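Share (12) 2 comments

Jedwood project: progress report to Daltthorpe
Working rules for recording garment handling in homes

Period covered: to the end of June

Where we are

The grant pays for a written set of working rules for people who record household tasks with hand-held grippers, and for enough recorded sessions to find out whether the rules can be followed. The rules are now in their second draft. The first draft was written at a desk and it showed. Most of the changes reported here came out of sessions in bedrooms, where the bed is the work surface and the rest of the room is full of the things people keep in a bedroom.

We agreed on a target of 500 accepted recordings for this stage. We will not reach that by the date in the plan. Accepted recordings are coming in at a steady rate, but the checking is slower than we budgeted for, and we would prefer to report a late number than loosen the check. A revised schedule is attached to the budget sheet.

The draft has 12 rules. Five are about the equipment, four are about the room and the household, and the rest are about what the operator does with the item being handled. This report covers the ones that changed.

Equipment rules

The rule on unit labels has been tightened. Every gripper has a label with a QR code and a number, and the label has to be clean and flat at the start of a session. Under the first draft the operator typed the unit number into the session sheet. Typing errors were common, mostly swapped digits, and they were hard to find afterward. The operator now scans the code before picking the gripper up, and the sheet fills in the number. If the label is damaged the unit stays in the case.

The rule on two-handed work is new. Clothing is nearly always handled with a gripper in each hand, and the first draft treated them as two separate recordings that happened to share a start time. The second draft treats the pair as one unit of work. If either side is lost, both are rejected. Operators complained about this in the first week, with some reason, as a good recording from one hand can be thrown out over a fault in the other. We kept the rule. A fold seen from one side only is of little use to the people who will receive this material.
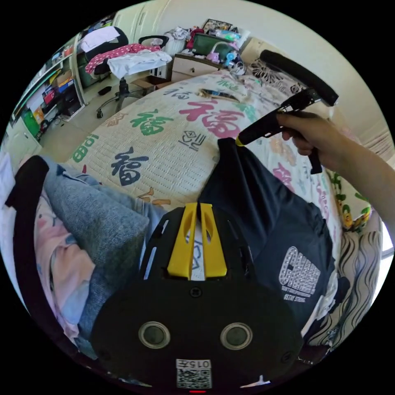 Haque replied to this part of the draft that rejecting both sides is right for folding but too strict for simple pick and place, and asked us to split the rule by task. Their reviewers also wanted to know who decides which tasks count as two-handed. We accept the first point. The next draft will carry a short task list with a yes or no against each entry. On the second point, we propose that the decision is made when the task is written and is not left to the operator on the day.

Finger wear is still open. The plastic fingers mark and smooth over with use, and a smooth finger pulls fabric differently from a new one. The draft says to inspect the fingers before each session and change them as a pair. It does not yet say what amount of wear is too much. Hurno, who keep our spare parts, are setting aside worn fingers for us so that the rule can point to real pieces. We expect to close this in the next period.

Rules for the work surface

This section has grown the most. The first draft asked for a plain, flat surface with nothing else on it. In a home that means moving somebody's bedding, and then the recording shows a bedroom that does not exist outside of recording sessions. We dropped "plain." Printed quilts and patterned covers may stay as they are. Reviewers had worried that a busy print would make the garment hard to pick out. We looked at accepted recordings on patterned covers and found the checkers had no more trouble with them than with plain ones.

We kept "flat," with a looser meaning. The cover should be pulled roughly smooth in the area where the garment will be worked. Pillows and blankets can stay on the bed outside that area. Other clothes can be on or near the bed, as long as they are not where the grippers need to travel.

Garments may hang over the edge at the start of a task. The first draft did not allow this. It was copied from a table-top procedure, and the reason for it was to stop things falling to a hard floor. A T-shirt does not need that protection, and people do leave shirts over the edge of a bed. The rule now reads: the item may start in any position a person might leave it in, and the operator does not arrange it.
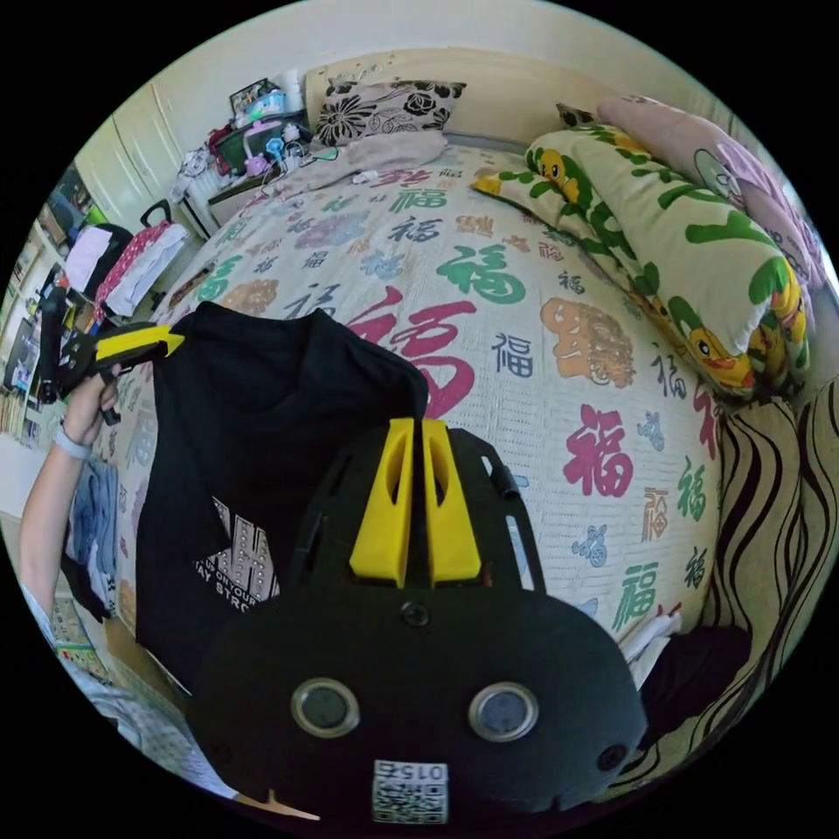
Rules for the room and the household

The view from a hand-held gripper is wide. Operators know this in principle and forget it once they are working, because they are looking at the shirt. A wide view takes in shelves, wardrobes, nightstands and whatever is hanging on a chair. The draft handles this in three parts.

First, the household walks through the room with the operator before any recording, and says what should be put away. Papers with names on them, medicine, mail and family photographs are listed on the card as prompts. Ordinary clutter is not on the list. Books, toys, clothes and bags are part of a lived-in room and we want them left alone.

Second, screens. Any phone, tablet or computer that could come into view is switched off or turned to the wall. This is the rule most often missed. It accounts for more rejected recordings than all the other room rules put together. The cause is usually a screen nobody thought of because it was behind the operator, and then the operator turned. The walk-through now includes standing at the work position and turning all the way around once.

Third, faces. The other person in a session should expect to be in view, and so should the operator. Masks are offered at every session. Wearing one is a personal choice, and the draft says in plain words that refusing one has no effect on whether the recording is accepted. Face blurring happens later for everyone, with or without a mask. We had a long discussion over whether to require masks and decided against it. A mask covers part of a face and could leave people thinking that nothing more needs to be done.

A household can stop a session at any time and does not have to say why. It can also ask for recordings to be deleted afterward. The draft gives 10 days for this. One reviewer asked for longer, and we would like Daltthorpe's view before the text is fixed. A longer period is easy for us to offer but delays release by the same amount.

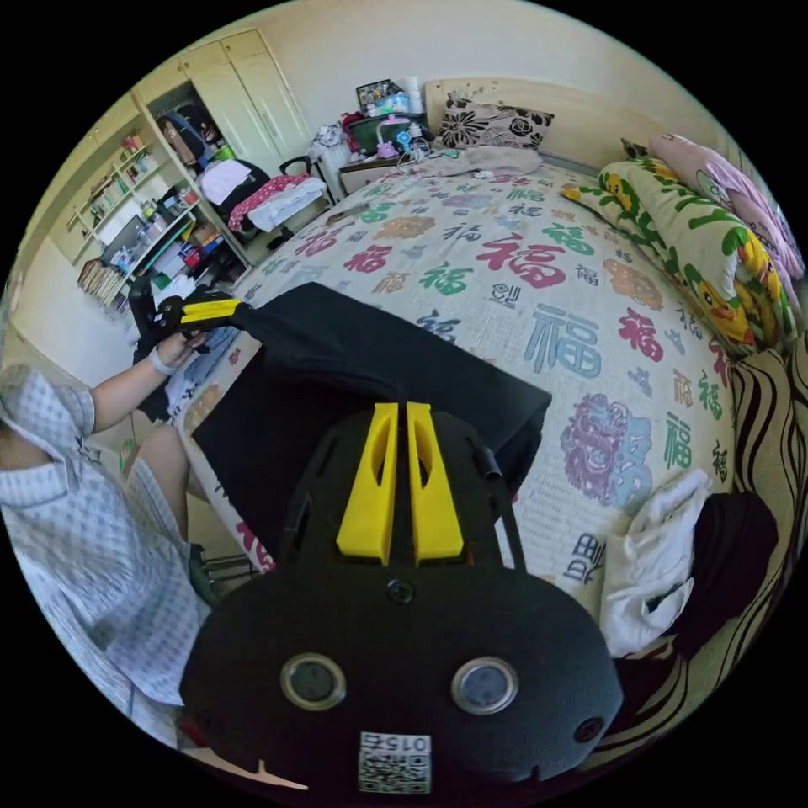 Two-gripper handling of black fabric on a bed, home session.

Rules for handling the item

The main change is to the pace rule. The first draft set a fixed time per fold. Operators rushed to meet it, and the rushed recordings had more dropped fabric and more regrasping. We removed the time. The rule now says to work at the speed that lets you keep hold of the fabric, and to pause with both grippers closed if you lose track of an edge.

Dropped fabric is no longer a reason to reject. If the operator picks it up again with the gripper and carries on, the recording stands. If the operator reaches in with a bare hand, it is rejected. Some operators still put a gripper down and straighten a sleeve with their fingers out of habit, so this line is printed in bold on the card.

Holding fabric between the two grippers, with slack in the middle, needed its own note. Pulled tight, a knit shirt stretches, and the operator feels it through the handle before anything shows in the recording. The note tells people to leave some slack unless the task says otherwise. 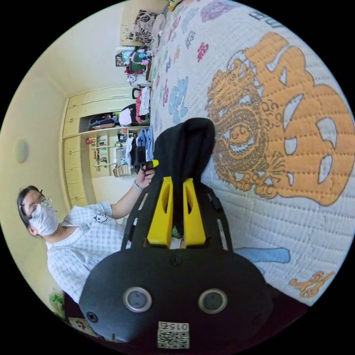 The same note covers wrist position. Turning the gripper on its side is allowed, and with soft items it often has to happen, but the first draft told operators to keep it upright throughout. That was for the convenience of the checkers, who found a tilted view tiring. The checking tool can now rotate the view and the instruction has been taken out. Checkers still report that tilted passages take longer to go through, and this is part of the slower checking mentioned at the start.

Breaks are written in as well. After 2 tasks in a row the operators put both grippers down. Holding a trigger handle out over a bed, often while sitting at an awkward angle, is harder on the forearm than it looks, and we had not allowed for it.

Spending and problems

Spending is under plan on equipment and over plan on checking. We ask to move the unspent equipment money across. No extra money is requested.

We had one complaint, from a household that had not understood that a hallway could be seen through an open door. The recordings were deleted at their request. Doors are now part of the walk-through.

Next period

- Task list with two-handed work marked yes or no (in response to Haque)
- Wear limit for fingers, with sample pieces from Hurno
- Decision on the deletion period, after Daltthorpe has commented
- Third draft of the rules, and a shorter card for operators
- Remaining recordings toward the agreed target

The operator card is the piece we are least happy with at present. It has grown to both sides of the sheet and the print is small. We will send a trimmed version with the third draft - comments on the current one are welcome before then.

Contact the Jedwood project | Copyright Jedwood | Back to top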